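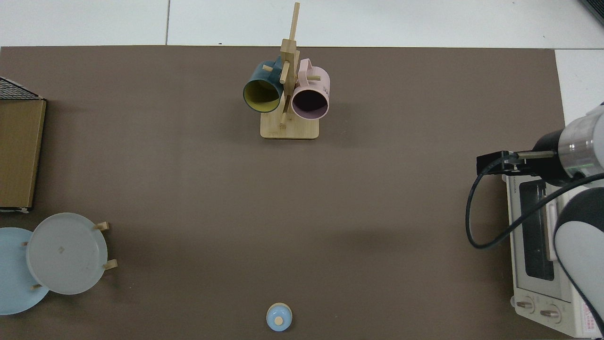
8/1/20. Glaze notes, mostly so I stop asking Chibuzor the same questions. The Fulau clear is still crawling on anything with a thick foot, and I'm now fairly sure it's the bisque and not the bucket, as I sieved the lot again (80 mesh, twice, my wrists are ruined) and the tiles came out just as patchy as before. What I'd like to get to is a proper two-colour mug, one shade outside and a loud one inside, like the dark teal one on the bamboo mug tree with the mustard yellow interior. That yellow is exactly what I keep asking our Akande yellow to do and it keeps giving me weak custard!

So, the plan. I mixed 100 g of the yellow with a bit more stain than the recipe says and let it sit overnight, then poured it into two test cups, swirled, tipped out, and left a good long gap before doing the outsides. Last time I rushed that bit and the walls got so soggy that the outer coat slid straight down onto the shelf (sorry again about the shelf). The rims are the awkward part. Chibuzor Amadi waxes his and I've always sponged mine, so this time it's one of each and we'll see who gets to be smug.

The Gristden clay arrived and it's lovely stuff, much smoother than the Prekilport, though it does seem to shrink more. Test bar was 124 mm wet, will measure again once it's been through the glaze firing. Must write it down THIS time and not on the back of my hand.

Still to do: scrape the bottom shelf, find the lid for the clear, ask whether anyone has moved the cone 6 packs. Cups go in with the next load, middle shelf, left side, please don't shuffle them about.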